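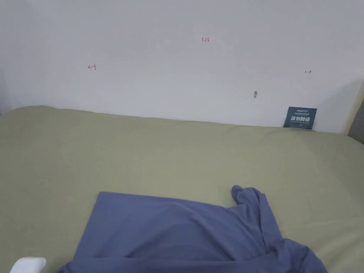 Folding and bed-making sessions start in Bevelach

A new series of practical sessions on household laundry has started in Bevelach, in two rooms above the Plundier clothing store. The sessions take place every Thursday evening and will continue until the end of April, according to the organizer, Renato Quiroga.

The idea came from the store's repair counter. Last year the counter received 1629 pieces of clothing, and for 542 of them the customer complained only about the shape: stretched necks, twisted side seams, sleeves of different length. "Many people wash correctly, but after that they hang the shirt in a bad way or push it into a drawer," Quiroga said. "For this problem we cannot sew anything."

Each session has place for eight participants and costs 6 euros. The first hour is for T-shirts and other knitted tops. Participants learn to hold a shirt by two points, to let the fabric fall, and to find the side seams before they lay it down. The second hour is for sheets and covers, with special attention to the corners, and this part was requested by many parents whose children are moving to the Gondeck student houses in the fall. 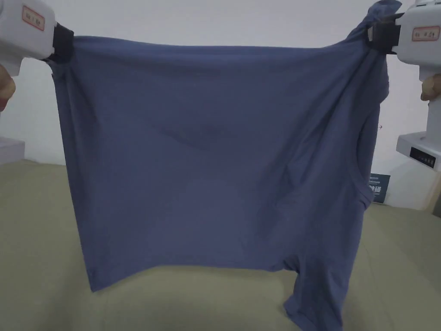

A blue-gray T-shirt held up at two corners, with one sleeve hanging down.

Quiroga worked 11 years in a hotel laundry before he came to the store. He recommends to fold cotton shirts on a wide, smooth surface – a bed is good enough – and to work slowly in the beginning. He does not recommend to iron a crease before folding, except for shirts that will be worn the next day.

The first evening was full, and a waiting list is open for the next ones. Participants should bring two T-shirts and one sheet of their own, washed and fully dry. Parking behind the store is closed during the evening, but the bus stop on Thomas Street is a short walk away.

Registration is possible at the Plundier counter during opening hours. A session about wool and winter clothes is planned for later in the year, but the date is not decided yet.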